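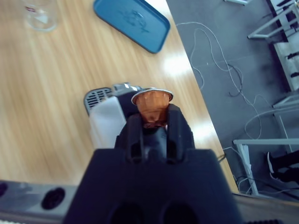

September, coffee cell, second entry

Capsule in one gripper, the left reaching for the glass, tray off to the side for now. Cui wants the break corner running unattended before the 7:00 shift, so the question is who loads capsules and who rinses glasses. Today that's Tetteh Sarpong, 18 cups on a bad morning.
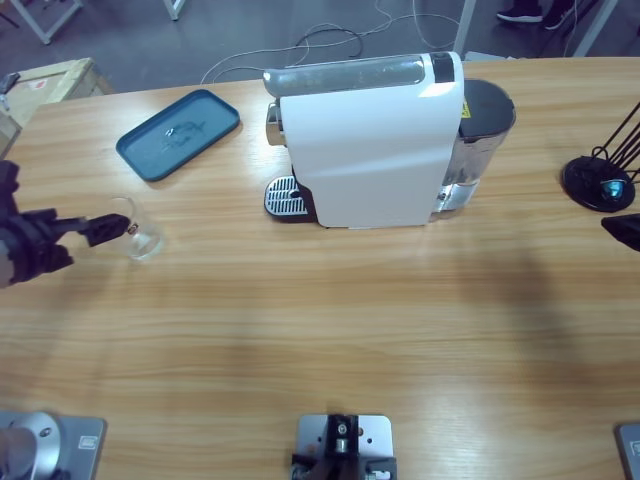

Left approach to the glass stays level and slow. Tetteh keeps the refills and descaling, and gets the rest of the time back for the packing line. He asked for that in writing. Ask Markier about a stop button people can reach from the door side.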